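About Us

Trandbridge is a toy and odds-and-ends resale shop. Started with 4 shelves and a van, now 1,000 square feet on the Pinby road. We buy mixed lots, sort them, clean them up and sell them on cheap.

Toys with wheels get checked for wobble, then priced.

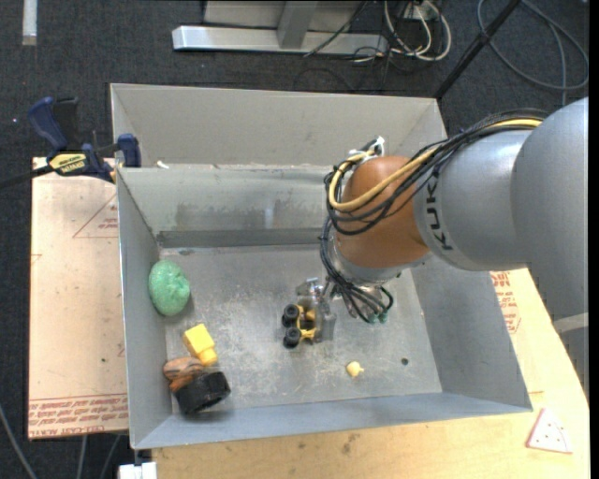 Yellow toy vehicle part in the gray metal bin.

Missing a wheel or a part? Ask at the counter, we keep a spares drawer. Most parts under a dollar. Drop-offs welcome any weekday, boxes or bags both fine. No batteries please.

Closed first week of March for stock take. Back to normal hours afterwords.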